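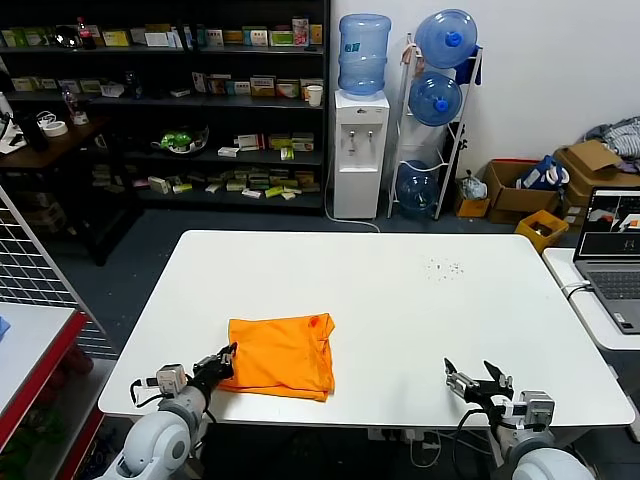
The folding table and water station in the Corkard pickup room.

Event Shirts: Frequently Asked Questions

These answers cover shirt orders, folding shifts and pickup for the Clellstead walk. If your question is about route maps or start times, see the walk page.

Where is the pickup room?

It is on the ground floor of the Corkard building, on the Lennox Street side. Use the side entrance after 5 p.m. – the front doors lock at that hour. The room has a water dispenser against the back wall and black shelves on the left as you come in.

When can I pick up my shirt?

Wednesday from noon to 7 p.m. in the last week of August. Shirts that are not picked up go with us to the start area and can be collected at the Olport tent on the morning of the walk. After the walk we keep leftover shirts for 40 days.

What do I need to bring?

Your order number or the name the order was placed under. You can pick up for another person if you have their order number. For team orders, one person should collect the whole bag and sign for it.

Are the shirts really orange?

Yes, all adult shirts this year are orange with white printing. The color is bright so that drivers at the road crossings can see walkers early. Marshals wear the same shirt with a vest over it.

What sizes are there?

Adult small to 3XL, in one cut. The shirts run slightly long. If you are between sizes and plan to wear it over another layer, take the larger one. Youth sizes are ordered separately and are handed out at the Olport tent only.

Can I swap sizes?

You can swap once, at pickup, if we have the size you want. The shirt has to be unworn. We printed 3000 shirts in total, and the 2XL and 3XL usually go first. We can't hold a size by phone or email.

How should the shirts be folded?

All shirts are folded the same way so that they stack flat and fit the mailing bags:

1. Lay the shirt face down and smooth it from the collar to the hem with your hands.
2. Fold one side in toward the middle, then lay the sleeve back so that it stays inside the edge.
3. Do the same with the other side. The two sides should meet or overlap a little.
4. Bring the hem up to just below the collar, then fold once more.
5. Turn the shirt over and put the size sticker on the upper right corner.

Keep the whole shirt on the table while you work. If the hem slides over the front edge, the fold comes out crooked and the stack starts to lean. Small and medium shirts are easy. With the bigger sizes, pull the shirt back toward the middle before you start.

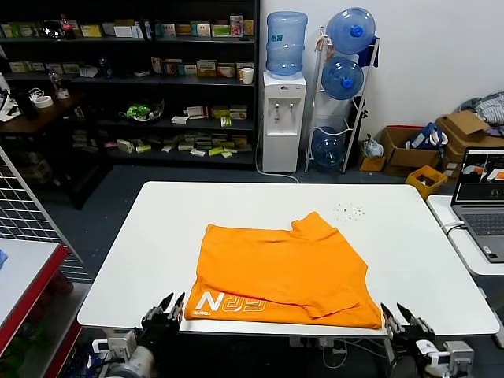
Do I need to iron or steam anything?

No. Smoothing by hand is enough. Light creases across the body are fine and drop out after a few hours of wear. Put a shirt aside if it has a stain, a hole or a misprint, and write the size on a piece of tape so it can be replaced.

Can I eat at the folding table?

Please don't. Crumbs get into the folds and grease marks show on the fabric. Check the tabletop before you lay a shirt down, and wipe it with a dry cloth if there is anything on it. Water is fine away from the shirts.

Who changes the water jug?

Whoever is on shift when it runs out. Full jugs are kept on the white metal rack next to the dispenser. Wipe the neck, take off the cap and lift with a second person if you can. Empty jugs are returned on delivery day.

How do I sign up for a folding shift?

Write to Sơn Võ through the contact form and choose "shirts" as the subject. Shifts are 2 hours long. You don't need experience, and the first ten minutes are spent folding a practice shirt. Teenagers can join with an adult.

How many shirts are mailed?

This year 385 orders are going by mail. These are folded first, before the pickup orders. You will get an email when yours leaves. Please check the address on your order before then – we can't change it once the bag is sealed.

How do I wash the shirt?

Cold water, inside out, with similar colors. Wash it alone the first time. Hang it up to dry if you want the print to last, and don't iron over the logo.

Can I return a shirt?

Unworn shirts can be returned at the pickup room during pickup hours. Refunds go back to the card you paid with. Mailed shirts can be returned the same way, but we don't pay return postage.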